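## Snack basket on the table has become a landfill. How do you all keep yours under control?

**Noreen Mughal**

We have a gray plastic basket, the kind with slots in the sides, and in theory everyone's snacks and small stuff live in it. In practice they live next to it. I tidy it in the morning and by 4 p.m. the table looks like a gas station shelf fell over.

The worst offender is the big pack of pocket tissues. It's long, it's stiff, and if it goes in last it sits on top of the crackers like a felled tree. If it goes in first, the kids dig under it and out comes everything else. 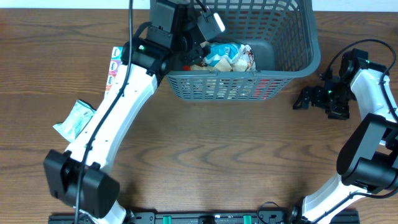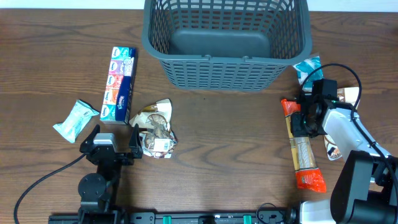
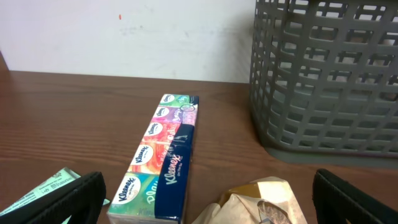 I've tried sorting by person (fights), by type (also fights), and by "things I am willing to look at." I would like to keep using this basket. It cost me $2 at the Aremthorpe flea market and I've grown attached. Is there some order of loading that works, or do I need a lid?

---

**Nanna Mikkelsen**

No lid. A lid is just a second table.

Take everything out first, all of it, and wipe the bottom. Crumbs get into those slots and stay there until you move house. Then:

1. Tissues go in first, on their long edge, flat against the back wall. If the pack is too long for that, open it and put two of the little packets in the basket. The rest can go in a drawer. You do not need a year's supply of tissues within arm's reach of the cookies.
2. Long packages next, standing up along the side.
3. Soft crumpled bags last. They'll squash into whatever space is left.

Anything that's already open gets a clip or gets eaten. I use the Cisberg clips, which are ugly and work fine. And check that the wrappers you're putting back have something in them. In my house a good third of "the snacks" was trash that someone was too polite to throw out.

---

**cuadros369**

get a bigger basket

---

**Eltine**

Seconding the drawer for the tissues. I'd skip standing the long packages up, though. Mine tipped over every time somebody reached past them, and stick-shaped things snap. Lay them flat on the bottom and put the light bags on top. Yes, the kids will still dig. Mine are grown and they still dig when they visit.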